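Prakier telescopic gutter vacuum kit: review after one winter

Our house has a long run of gutter at the back, two storeys up, with a neighbour's sycamore leaning over most of it. For years I paid a man to come with a ladder in late autumn. He has retired, and the firm I rang in Walldale quoted a minimum charge that seemed steep for a terrace. So I bought the Prakier kit instead and have now used it enough to say something useful.

**What you get**

The kit is a set of clamp-together poles, a curved nozzle for the top, a length of hose and an adaptor that fits most wet and dry vacuums. There is no vacuum in the box. I run it off an old Evaris workshop vac that I already owned, and the adaptor went on with a firm push. If yours has an odd-sized inlet you may need tape or a rubber reducer.

The poles are light enough to lift on your own, though by the time they are all joined the top end sways a good deal. I found it easier to build the pole up against the wall than to assemble it on the lawn and try to raise it in one go.

**How it cleans**

On dry leaves it is very good. They go down the pole with a rattle and you can work along a gutter at a slow walking pace. On the black sludge that collects near the downpipe it is slower. You have to hold the nozzle still, let it pull, move along a few inches and go again. Moss that has rooted in the joints will not shift with suction alone, and I had to nudge it loose with the edge of the nozzle first.

I did the back gutter in November and again in February. The second time took much less effort, as there had been no chance for the muck to settle. In heavy rain since then the water has gone down the pipe where it should, and the damp patch under the bathroom window has not come back.

What I would like is a way to see what I am doing. Prakier sell a small camera for the top of the pole as an extra, and I haven't bought it. I check from the back bedroom window, which gives a view of half the gutter and leaves the rest to guesswork.
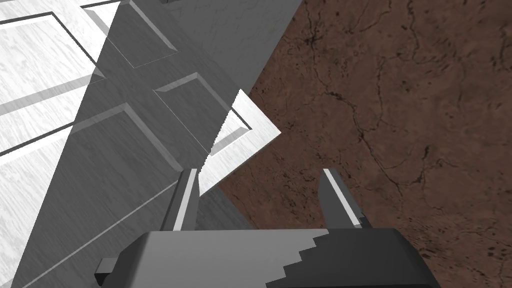
## Faults and gripes

The clamps are the weak point. Two of mine worked loose in the first session and one section slid down inside the next. Tightening them with pliers cured it, but the plastic does not feel as if it would put up with that many times.

The hose is too short. With the vac standing on the patio I had to move it every couple of yards, and it tipped over on the step. A longer hose can be ordered separately, and in my view it should come as standard.

The instructions are poor. The order for joining the poles is shown in one small drawing, and nothing is said about overhead cables. Look up before you start, and stay well clear if there is a line to the house.

## Service

I emailed to ask for a spare clamp and had an answer the next day from Orhun Tekin, who posted two without charge. They were the same type as the originals. He also told me the order code for the longer hose, 796, which I couldn't find on the website.

## Compared with the others

My sister has the Ní Chonaill set, which has thicker poles and screw joints. It is steadier at full height and noticeably heavier, and my arms were tired after ten minutes with it. For a bungalow I would take hers. For two storeys I would stay with the Prakier and keep an eye on the clamps.

Gutter guards are the other option. I looked into them and decided against it, mainly on cost, and sycamore seeds get through a lot of the cheaper mesh anyway.

## Would I buy it again?

Yes, at the price I paid, which was with 50 pounds off in the winter sale. At full price I would wait for another offer. Rinse the nozzle and the bottom pole with the garden hose after each use, or the sludge sets hard inside the bend.

Reviewed 11/03/2024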